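Applies to: black moulded frames and covers, any size up to 1000 mm on the long side. Last revised June 22, 2024.

# Handling and setting down a moulded frame part

Moulded plastic frames are light and stiff, and most of the damage they get comes from being picked up by the wrong bit or put down in the wrong spot. The steps below cover lifting a frame, checking it, seating it on its support and leaving the bay ready for the next person. Allow ten minutes the first time. After that it takes two or three.

## What you need

- The frame part, out of its carton
- The support it goes on
- A soft, lint-free cloth
- A slotted screwdriver that fits the screw heads properly
- Yellow floor tape, if the marks in the bay have started to lift
- The Latico job sheet

## 1. Check the part before lifting

Read the part number against the job sheet. Fekete supply left and right versions of several frames, and on the smaller ones the only difference is which end the tab is on.

Run a finger along the long rail. You are feeling for flash (the thin sharp line left by the mould) and for nicks. A little flash at the corner of an opening is acceptable. Flash on the top face of the rail isn't, and the part goes back in its carton with a red label.

Then look into the recessed channels. Swarf and bits of carton collect there. Wipe them out with the cloth -- don't blow, it only moves the dirt along to the next recess.

## 2. Lift by the rail

Take hold of the frame by the long straight rail, with your fingers over the top edge and your thumb underneath. The rail is the stiffest section. Thin edges next to an opening will flex if you pull on them, and raised tabs are for location and should never carry the weight.

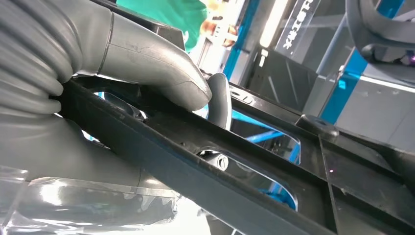

Keep the grip firm without squeezing. If the frame twists as it comes up, put it down and move your hand closer to the middle of the rail. On anything over 400 mm use both hands, one at each end of the rail, and keep them level.

Don't slide the frame sideways across a metal support. The underside marks easily and the scratches show up under the Pollum inspection lamp.

## 3. Seat it

1. Lower the far edge first, then the near edge.
2. Look through the openings to see that nothing is trapped between the frame and the support.
3. Press down over the solid sections with a flat palm. Work from one end to the other.
4. Check that the screw bosses are sitting square. A boss that leans means the frame isn't fully down.
5. Do up the screws by hand until they just touch, then a quarter turn each, going corner to corner.

Stop if a screw goes stiff early. It has usually crossed its thread. Back it out fully, turn it anticlockwise until you feel it drop, and start again. Plastic bosses won't survive a second forced attempt.

Chidubem Nwosu adds one more check on the wide frames: tap the middle of each panel with a knuckle. A rattle means there is a loose screw or a bit of debris underneath.

## 4. Look after the floor marks

The bay floor is carpeted in grey and the yellow tape on it shows where things stand. An L shape marks one corner. Stands and trolleys go with their corner tucked into the inside of the L, touching neither strip.

To replace a mark:

- Peel the old tape slowly, low to the floor, so it doesn't pull up the pile.
- Vacuum the patch. Tape won't hold on fluff.
- Lay the long arm first and press it down along its full length.
- Lay the short arm so it overlaps the end of the long one.
- Rub the overlap hard with the back of a spoon or similar.

Cut the ends square. Torn ends lift within a week, and then trolley wheels catch them. 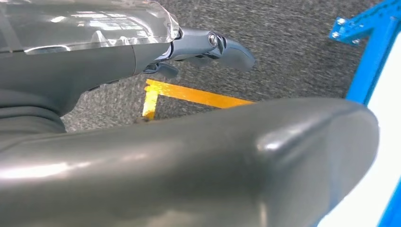 **Dusora -- Assembly Methods Team**

## 5. Before you leave the bay

Pick up any offcuts of tape and put them in the general waste, as the recycling firm won't take them. Return the screwdriver to its slot on the board. Fold the cartons flat and stack them by the door with the labels facing out.

Sign the job sheet in the second box. The first box is for the person who unpacked the part, even when that was also you -- sign both in that case.

Frames that were rejected at step 1 stay on the lower shelf until they have been logged. Gizella Bognár keeps the log and will want the part number, the side and a short note of the fault. "Damaged" on its own isn't enough. Write where the fault is and how long it is in millimetres.

Spare tape is in drawer 85, screws are in drawer 79.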